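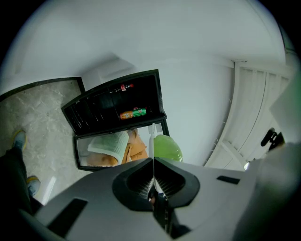 Features / Household / Cold storage

The small fridge problem

Reading time: 4 minutes

The compact refrigerator is sold on volume and bought on price. Neither figure says much about how it will hold temperature in a granny flat in Skivinach at four in the afternoon, when the room is at 34 degrees and the door has been opened every few minutes since lunch.

Mohammed-Awal Addo has repaired domestic refrigeration in Drastuncombe for 10 years. Most of his bar-fridge callouts, he says, end without a part being replaced. The thermostat has been set too low, the condenser has no room to breathe, or the door seal has flattened along the hinge side.

"People ring and say it's out of gas," he says. "A sealed system very seldom loses its gas. I ask them how far the fridge is from the wall, and there's usually a silence."

Three cooling methods are in common use. Compressor models work on the same principle as a full-sized kitchen fridge and will reach food-safe temperatures in a warm room, provided they are ventilated. Absorption models use a heat source and have no moving parts in the cooling circuit. They are quiet, which suits bedrooms, but they must sit level and they struggle as the room warms. Thermoelectric models are cheap and light. Many can only pull a fixed number of degrees below ambient, so in a hot room they are drink coolers and should be treated as such.

Food safety advice in Australia is to keep chilled food at 5 degrees or below. The dial on a small fridge is rarely marked in degrees. It carries numbers, and on most models a higher number means colder – the reverse of what many owners assume. A fridge thermometer left in a glass of water on the middle shelf overnight gives a usable reading. One hung in the air mostly records the last time the door was opened.

Door storage is the warmest part of the cabinet. In a full-sized fridge the difference is a nuisance. In a small one, where the door accounts for a large share of the shelf space, it decides what can be stored at all. Sauces, condiments and soft drink tolerate it. Milk does not do well there, although the lower door shelf is often the only place a two-litre bottle will stand upright. Addo's advice is to buy one-litre bottles and lay nothing against the back plate, where it will freeze.

Many older compact models also have an icebox formed around the evaporator. Frost builds on it and insulates it, the compressor runs longer, and the cabinet gets warmer while the icebox gets thicker. Defrost when the layer reaches five or six millimetres. Switch off at the wall, prop the door, put down a towel and wait. A knife through the evaporator wall is the one common fault that does let the gas out, and it writes off the unit.

Running cost is harder to generalise. A small cabinet has more surface for each litre it encloses, and the insulation is often thinner. Addo put a plug-in meter on a second-hand compressor unit from a Skivinach share house and logged it through May. With the coil against plasterboard, the unit was on course to use 119 dollars of electricity over the year at the household's tariff. He moved it ten centimetres forward and replaced the seal, and the projection fell by a quarter.

Seals are worth checking before purchase as well as after. Close the door on a strip of paper and pull. It should drag evenly on all four sides. A seal that has taken a set can sometimes be recovered with warm water and a day under light pressure. A split one cannot, and for some imported cabinets a replacement costs more than the fridge is worth.

"If it's rusted through at the bottom hinge, leave it on the nature strip," says Addo. "Otherwise I'd clean it and give it another summer."

More in Household
Chung Street laundry: one tub, six flats
Rangehoods that vent to nowhere
The Dimomell tank survey: 1263 roofs later
Reading a power bill line by line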